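6/13/24 - the front room, finally

Up too early, coffee gone cold twice. Writing this fast before I have to go get the car.
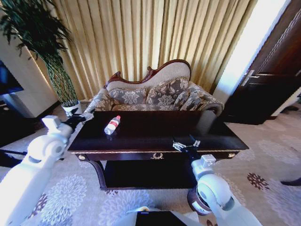 Coffee table and the settee, with a water bottle lying on top.

So. Front room. Been putting it off since we moved the big pieces in and I can't put it off any more, company in August and they'll want to sit somewhere that isn't the kitchen. Started at 7. Thought I'd be done by lunch, ha.

Coffee table first. Dusted, then the polish. Used the last of the Fodine, the tin with the dented lid, which I have been nursing along for months. You need so little of it. Rub in, wait, buff, wait, buff again. My arm is dead. But oh the shine on that top! Nearly black and you can see things in it. Of course every crumb of dust shows too, I swear it was dusty again before I had the lid back on the tin. Black furniture. What was I thinking.

The gold trim along the front took longer than the whole top. Cotton swabs, dry, no polish, went along it an inch at a time. Then the little wreath in the middle. All those tiny ridges. Used an old toothbrush, very gentle, holding my breath like I was defusing somthing. The knobs I just wiped. Left one is a bit loose maybe? Or I imagined it. Check later. Did the shelf underneath lying on my side on the rug, not dignified. Forgot the legs, went back, did the legs.

Paid 200 for that table. Still think that was good. The shop wanted more for it and I stood there saying nothing till they came down. Skitamwood, the place out past the gas station with the chairs hanging off the ceiling. They had a matching side table too and I keep thinking about it. Probably gone. Should call. Won't call.

Then the settee. Ugh. Love it, hate cleaning it. Vacuumed with the brush end, low setting, all over the seat and the back and down the sides where everything ends up. Found: a pen, 87 cents, a hair clip, a receipt from Plasel for lightbulbs. Kept the cents. The carving along the top is the worst part, all those curls, dust sits way down in the scrolls and a cloth just slides over it. Paintbrush works. The soft one from the bathroom job, washed it first.

Cushions outside for a beating. They don't look any different but the cloud that came off them, my god. Put back, took off, put back again. One left, one middle, small one to the right by the arm. Tried the small one in the middle and it looked lost. Fine where it is. Moving on.

Still can't decide about re-covering. The beige and grey-brown flowers are either lovely or very tired depending on what time I look at them. In the morning, lovely. Got a sample of the Alcantara in a dark green and laid it over the arm and stood across the room squinting. Too modern? It would be easier to keep clean. But then the cushions wouldn't match and I'd have to do those too, and the cream padding along the top, and then it's a whole new settee and a whole new bill. Put the sample in the drawer. Decide after the summer.

Need coasters. NEED coasters. No drinks straight on the black top, new rule, and me the first to break it I'm sure. Also a bowl or a tray or something for the middle, something low. Not flowers, they drop bits. Maybe the brass dish from upstairs, if it isn't too much with the gold already on there. Try it tonight.

Didn't get to: windows, the lamp, behind the settee (don't want to know), the box of books that has been "going upstairs" since we got here. Curtains are a whole other day. Maybe 2 days.

To buy
more Fodine, the big tin
felt pads for the table feet
coasters
cotton swabs, used the lot
vaccum bags

Back hurts, knees hurt, hands smell of polish even after the dish soap. Sat on the settee for a minute just to look at the table and it is a nice room, it really is getting there. Then saw the fingerprints on the corner. Mine. Got up, wiped them off.

Have to run, they close at noon and I've still got my slippers on.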